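Rallcombe Creamery
Minutes of the air handling and hygiene review meeting, May 2022

Present: Hye-jin Han (chair), production, maintenance, laboratory, purchasing, and one representative from Teixeira, our ventilation contractor.
Apologies: packing.

1. Minutes of the last meeting
Agreed as correct. The broken door closer between the brine room and the corridor has been replaced. The request for a second boot wash is carried over to item 6.

2. Settle plate results
The laboratory went through the mould and yeast counts for the soft cheese side. Ripening room 3 was over our own limit on two plates, both near the extract grille. The other rooms were within limits. The plates in the filling room were clear, but one set was left out too long and will be repeated.
Maintenance asked whether the high plates could be down to the door being propped open during loading. Production said the door log shows it shut on both days. It was agreed to move one plate to the far wall and keep the others where they are, so that the results can still be compared.
Action: laboratory to repeat the filling room plates and report by email.

3. Filter changes
The supply unit for the ripening rooms has 8 pocket filters. They are being changed at fixed dates and the pressure drop is written down only when someone remembers. Teixeira recommended weekly readings and a change when the drop reaches the agreed figure, or at the fixed date if that comes first. Production was in favour. Maintenance was content as long as the gauge is moved to where it can be read without a ladder.
Purchasing reported that the final filters from Briltum have a longer delivery time than last year. One full set is in the store. It was agreed to hold two.
Action: maintenance to move the gauge. Purchasing to order one further set.

4. Compressed air at the filler
The point-of-use filter on the cup filler was found with its seal pinched. It has been refitted. The cups filled that shift were held, tested and released. Hye-jin Han asked for the seal check to be added to the start-up sheet - at present it is only on the monthly sheet.
Action: production to amend the start-up sheet.

5. Trirkora trial
Teixeira presented the Trirkora air sampler, which draws 600 litres on each run. There was some discussion of whether it would replace settle plates. The laboratory would prefer to run both until November and then decide. Cost of the trial to come from the laboratory budget. Agreed.

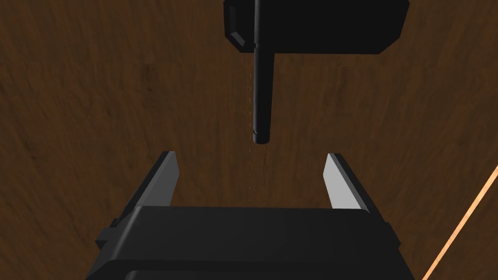
6. Ripening boards and cleaning tools
Production reported that the boards in room 3 are due for their yearly inspection. Boards with deep cracks or lifted edges are to be taken out of use. Knots and dark streaks in the grain, of the sort seen on any brown wooden surface, are not a reason for rejection by themselves, and the inspection sheet should say so, as good boards were thrown out last time. The laboratory will swab a selection after washing and drying.
The second boot wash was discussed again. Purchasing has one quote and wants another.
Action: production to reword the sheet. Purchasing to get a second quote.

7. Any other business
The changing room extract fan is noisy. Maintenance to look at the bearings.
Visitor hairnets have been moved to the cupboard by reception.

8. Next meeting
Date to be set once the repeat plate results are in. Hye-jin Han to circulate.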